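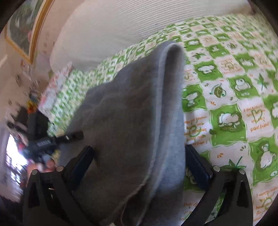 Folding Bulky Fleece on the Bed

By Miroslava Bartoš
9 Apr 2018

Every spring I go through the same business of putting away the thick, soft things we lived in all winter, and every spring I'm surprised by how much room they take up. Cotton shirts are easy, they lie down and do as they're told. Fleece puffs back up the minute you let go! So I've settled into a slow way of doing it on top of the bed, and it works for throws, hooded tops, robes and pretty much anything else with some fluff to it.

What you'll need

A made bed, a lint brush, and a box or drawer to fold toward. I like a cover with squares printed on it, like our green and white one, as the rows give you something to line your edges up with.

Step 1: Find your edges

Drop the whole piece in the middle of the bed and don't try to be neat yet. Feel along it for a hem or a seam and pinch that between your fingers, then lift until the rest hangs down from it. Fleece likes to cling to itself, so give it a gentle shake and let the layers come apart in their own time. If you end up with a twist, put it down and start again from another edge – it takes less time than fighting it.
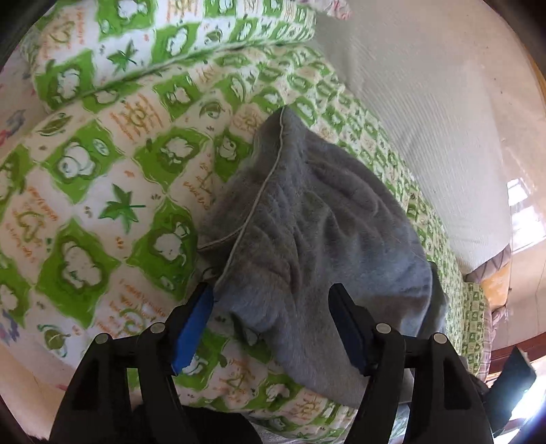
Once you have one good edge, walk your hands along it to the next corner and lay that side down straight. I do the side nearest me first and then reach across for the far one, though my neighbor Beat Ruchti does it the other way and his piles look better than mine.

Step 2: Smooth from the middle

Put both palms flat in the center and push outward. You're chasing the air out as much as the wrinkles, and the big bulges will usually move to the edge if you're patient with them. Anything that sticks out, a sleeve or a hood or a floppy corner, gets tucked in now so that you're left with a plain rectangle.
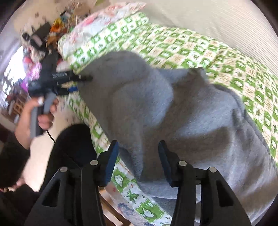 Step 3: Fold in thirds

Bring one long side in by a third, then the other over it, and press down with your forearm. After that, fold from the bottom up until it fits your box. Keep the rounded fold facing you and the loose edges at the back.

Step 4: Put it away

Stand the bundles on end, snug but with enough room to slide a hand in between. Mine stay in there until September, with a cedar block in the corner and the lid on.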